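Workshop notebook, upholstery bench
November, 7:40 am
Lautaro Orellana

Picking up from the last entry on the Barrientos cloth. The second dye lot came in overnight and it does not match the first. Under the bench lamp they look the same. By the window the new lot is greener and a little flatter. I cut a strip from each, stapled them side by side on a scrap of board and left the board on the sill. Anybody walking past, please leave it there until I have looked at it in afternoon light.

Order 1038 is the one affected. We have enough of the first lot for the inside back and the seat, but not for the outside arms. Options are to wait for Barrientos to find more of the first lot, or to use the second lot on the outside back only, where it would face a wall. I would rather wait. Called them and left a message with the lot numbers from both tags.

Rub test, continued. The Sterum weave is holding up better than I expected. Checked it with the loupe after each run and there is slight fuzzing along the ribs, no broken yarns. The Skokier sample pilled early, mostly in the corner where the clamp sits, so part of that may be my clamping. Will repeat with a fresh piece and the clamp backed off half a turn. Do not throw out the old piece, I want them next to each other.

Seam slippage on the Sterum: pulled it by hand over the edge of the bench, then with the spring scale. With the narrow seam allowance it opened at 39 pounds. With the wider allowance and a second row of stitching I stopped at 78 and it had not moved. So double row on anything that gets sat on. Single is fine for the outside panels.

Thread: the Seneck bonded is fine, but it snarls if the bobbin tension is left where we had it for the canvas job. Backed the bobbin off a little and it cleared up. Wrote the setting on tape and stuck it inside the machine cover.

Long backs. I keep going back and forth on how tight to pull the inside back on a long sofa. Pulled hard, it looks good on the first day and then shows drag lines at the staples. Left with some ease, it rumples a bit, and customers ask about it. On the yellow-greens you notice the creases more than on a dark cloth, so settle this with the customer before cutting. 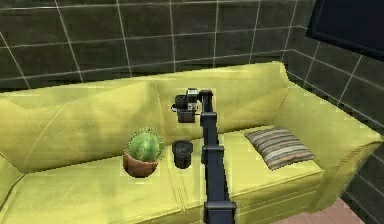 Long back in yellow-green, soft creases along the fabric.

I am fine with that much rumple on a tall back. Proposal for now is to cut 10 mm oversize on the width, steam before stapling, and work out from the center. Have not tried it on the Sterum yet, which has less give across the rib.

To do:
- sill board, look again after lunch
- second Skokier run, clamp backed off
- steam test on a Sterum offcut, check for water marks
- new blades for the rotary cutter, the current one skips
- chase Barrientos if they have not called by four

4:15 pm. Still no call. The sill board shows the difference plainly now, the second lot is definitely greener. Not mixing them on the arms. Order 1038 goes on hold and the frame stays on the rack under a sheet.

Questions about this notebook: ask at the upholstery bench | © Orellana workshop notes | Back to top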